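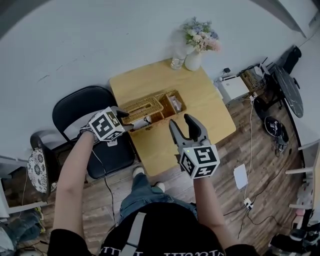 Square table with the wicker tissue box, glass and flower vase

Fultow House Residents' Group
Minutes of the meeting held in the ground floor lounge, 2025-09-19

1. Minutes of the last meeting
Agreed as correct. The item on the hall lamp was carried over.

2. Lounge table
The square table is to stay where it is. A request to swap it for the longer one from the Brurkar room was discussed and turned down, as the longer one blocks the way to the window. The wicker box with the tissues stays on the table, and so does the vase. The flowers are artificial and need dusting, which has not been on the cleaning list. It will be added. Drinking glasses should go back to the kitchen at the end of the evening.

One resident asked whether the wicker box could be replaced by a plain one that is easier to wipe. Most of those present liked the woven lid. No change.

3. Chairs
Two quotes had come in for new seat cushions. Grimshaw quoted 56 pounds for a pair and Cidness quoted 35 pounds, without delivery. It was agreed to ask Cidness for a delivery price and a fabric sample before ordering. The white cushion with the dark blue flower pattern is to be kept whatever is ordered. The black padded chair does not need anything done to it.

4. Floor and cables
The white power strip and its cable were raised again. Cables should run along the wall where they can – the present length may be too short for that, and a longer one will be priced. Spare cables are to be kept in a basket and not on the shelves. The wood floor will be swept before the rugs question is looked at again in April.

5. Clothing and shelves
Clothing left in the lounge will be moved to the cupboard under the stairs and kept there for two weeks. After that it goes to the charity shop. The white shelves are for shared items only. Several people said this had been agreed before, and it was asked that a note be put up. Wording to be sent round.

6. Side table
The black round table with the marbled top was offered to the upstairs landing. Left in the lounge for now.

7. Any other business
The kitchen tap drips. Reported to the landlord, no reply yet.

Actions: delivery price and sample from Cidness; price for longer cable; dusting added to cleaning list; shelf note; landlord to be chased about the tap.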